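Workshop > Notebooks > Drolus arm > Sim log

We use cookies to remember your login and page settings. Accept / Manage

9th May

Back on the dining table setup in sim. The aim is still the same: get the mug pick stable before we book bench time for the real arm. Iraís Cárdenas moved the scene files to Zellance, so update your paths before you run anything. The old folder on Nava is read only now.

Physics step and friction values are as we left them in December. I only touched the grasp code and the renderer settings today.

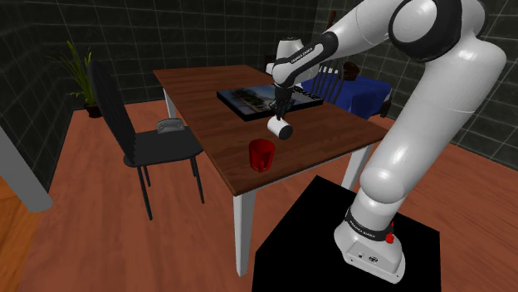
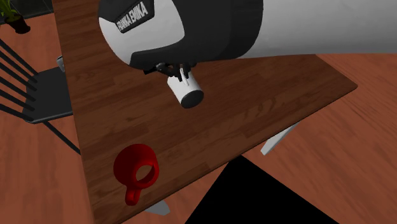 Red mug on the table in both renders, white object in the gripper.

Grasp notes

- Tilt in the hand is my main worry. In the first render the white mug is hanging on its side. Fine for a lift test, no good for setting it down upright.
- Raised the contact stiffness to 3000. Fingers sink in less but the solver gets slower. Will try 500 next and compare.
- Clearance over the red mug is set to 130 mm in the planner. Leave it there until the place routine works.
- Close command now waits 4 frames before the lift starts. Might be too short - I want to plot finger force against time before changing it.

Scene

The chair on the plant side of the table needs a proper collision shape. It still has the plain box, so the planner treats the gaps between the spindles as solid. Low priority while all the motion stays over the tabletop.

Table grain stays as it is. I tried a plainer texture this morning and went back.

To do

Write the place routine with a wrist correction for tilt.
Ask Iraís if the Giluritz scripts can read the new log format - the column for gripper width has moved.
Check pedestal height against the stand we are welding. Measure from the floor, including the feet.
Save the seed with each run. I forgot on the first batch and can't repeat it.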